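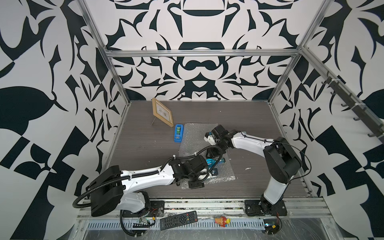
What is Detotel?

Detotel is an open control and planning package for robots with two arms. It reads camera images and joint positions, decides on a short run of movements, and sends those movements to both arms on a shared clock. It is used mainly for handling tasks in which one or more of the materials can bend, fold or crease.

Detotel
Software for two-arm robot control
Developer: Kazmi Laboratory
First public release: 2022-03-27
Written in: C++ and Python
Operating system: Linux
Current series: 4
License: Open source, with attribution

Contents
Background
Design
Control loop
Perception
Planning
Recording and replay
Use in wrapping tasks
Evaluation
Limitations
Related software
See also

Background

Detotel was developed at the Kazmi Laboratory as a replacement for a set of separate programs, each of which drove a single arm. Under the older arrangement the two arms kept their own clocks and exchanged messages over a local network. Small delays built up during long tasks, and an arm that was meant to hold an object steady could release it before the other arm had taken hold. Operators worked around the problem by adding pauses to their task scripts, which made the tasks slow and hard to maintain.

The first design notes proposed one process that would own both arms, together with a fixed rule for what happens when either arm is late. The name was at first used only for that process. It was later extended to the full package, including the image tools, the planner interface and the recording format.

The second series added support for cameras carried on the wrist. The third moved the settings for each work cell into a single file. The fourth, which is the current series, rewrote the planner interface so that learned controllers and hand-written scripts could be called in the same manner.

Design

The package is divided into a core and a group of services. The core handles timing, joint limits and the stop signal. Services handle everything else and may be restarted while the core is running. If a service fails, the core holds both arms in their last commanded position until the service returns or the operator ends the session.

A work cell is described in a text file that lists the arms, their mounting positions, the cameras and the bounds of the working surface. Each arm is given a side name, and the side names are used throughout the logs. Objects are not listed in the cell file. They are declared in the task file, where they may be left without a fixed shape.

Communication between the core and the services takes place through shared memory. Network transport is available for remote display only and cannot carry motion commands. The restriction has been criticized by users who wish to run large learned models on a separate computer, and an outside patch that removes it is in circulation. The patch is not part of the official release.

Control loop

The control loop reads the joint positions of both arms, compares them with the current targets and issues new commands. Both arms receive their commands in the same cycle. If one arm does not report in time, its last known position is used for a single cycle. A second missed report places both arms in the hold state.

Targets are supplied in groups known as runs. A run contains a series of joint positions for each arm and a grip value for each gripper. The planner normally supplies a new run before the old one has been completed, and the loop blends the two over their shared portion. Blending reduces the sharp changes in speed that occur when a controller changes its mind between one image and the next. The length of the shared portion is set by the user. A long overlap gives smooth motion and slow reactions, while a short overlap gives the reverse.

Grip values are treated differently from joint positions. They are never blended, as an average of an open and a closed command would leave the fingers partly closed around the object.

Perception

Detotel accepts images from fixed cameras and from wrist cameras. Fixed cameras supply a view of the whole working surface and are used to estimate where objects lie. Wrist cameras supply a close view of the fingers and of whatever is between them. Images are stamped with the control cycle in which they arrived, so that each can be matched with the joint positions of both arms at that cycle.

Clear plastic presents a known difficulty. It has little color of its own, it shows the surface behind it, and its folds produce bright reflections that shift when the camera or the material moves. Depth sensors that rely on projected light often return gaps or false readings over such material. For this reason the standard perception service does not require depth and works from ordinary color images. A filter for glare is included but is turned off by default, having been found to remove the edges of folds along with the reflections.

Where an object is hidden inside a covering, the service can report two regions: one for the covering and one for the part of the contents that remains visible through it. The second region carries a confidence value. When that value falls below a set limit, the planner is told that the contents are present but that their position is unknown.

Planning

The default planner is Troleo, which was written separately and is distributed with the package. Troleo divides a task into stages and selects a role for each arm in each stage. The usual roles are hold, move and clear. An arm in the hold role resists motion, an arm in the move role carries out the main action, and an arm in the clear role stays outside the path of the other.

Roles may be exchanged between stages but not within one. The rule makes the behavior of the system easier to check, at the cost of some fluency. Tasks that call for both arms to pull on the same sheet are entered as a joint stage, in which the distance between the two grippers is controlled directly.

Learned controllers may be used in place of Troleo. They are loaded as services and must return runs in the same format. The core applies the same joint limits and collision checks to their output, and rejects any run that would bring the two arms closer together than the clearance given in the cell file.

Recording and replay

Sessions are saved in the Inix format, which stores images, joint positions, grip values and operator notes in one file. An Inix file can be replayed without a robot. During replay the perception services run as usual and the motion commands are discarded, which allows a change in the image software to be tested against old sessions.

Operators may mark a session as complete, partial or stopped. The mark is entered by hand, and the format makes no attempt to judge the result by itself. Early releases allowed the mark to be left blank. The current series requires it before the file is closed.

Use in wrapping tasks

Wrapping is among the tasks most often used to demonstrate the package. It combines a rigid object, which can be located and grasped by ordinary means, with a sheet whose shape changes at each contact. A typical task file contains stages for placing the object on the sheet, lifting one edge, folding the edge over, and holding the fold while the free arm gathers the remainder.

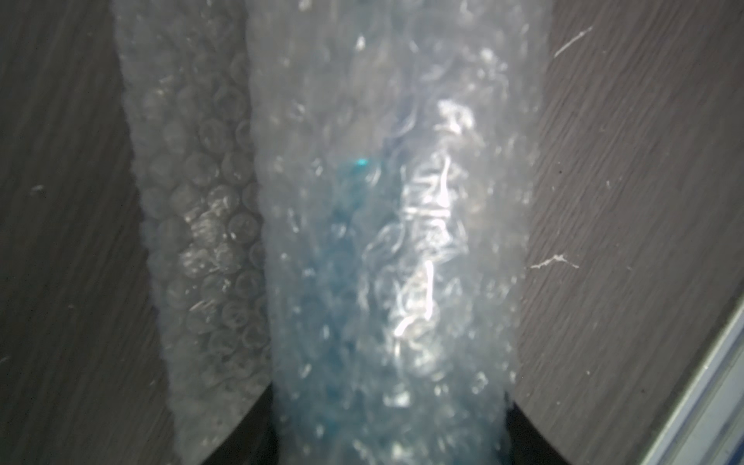
Bubble wrap between two gripper fingers, with a blue object visible through the plastic.

The folding stage depends heavily on the wrist views. Once a sheet has been doubled over, a fixed camera may be unable to separate the upper layer from the lower one, and an arm may block the view altogether. The hold role is therefore kept until the operator or the controller confirms the fold. Bubble wrap also tends to spring back when it is released, and the sample task files include a second press on the fold for this material.

Evaluation

The Kazmi Laboratory published a set of 2,476 recorded sessions with the current series. Of these, 271 are marked as stopped and are kept in a separate folder for use in testing the hold state. The set includes several kinds of covering and several kinds of rigid object. No single score is given for the set as a whole, and the accompanying notes advise against comparing controllers across different work cells.

Limitations

Detotel does not measure force. It estimates contact from the difference between commanded and reported joint positions, a method that is too coarse to detect light pressure on thin film. A session is limited to 90 minutes, after which the recording must be closed and a new one opened. Support for more than two arms has been requested but would require changes to the role system.

The cell file must be corrected by hand if an arm or a fixed camera is moved. An incorrect entry can pass the startup checks, and the resulting error may not become clear until the arms are working close together.

Related software

Troleo can be used without Detotel and has been adapted to single-arm machines, where only the move and clear roles apply. Readers for the Inix format are available in several languages and are maintained apart from the main package.

See also

Motion planning
Deformable object handling
Robot calibration
Imitation learning
Visual servoing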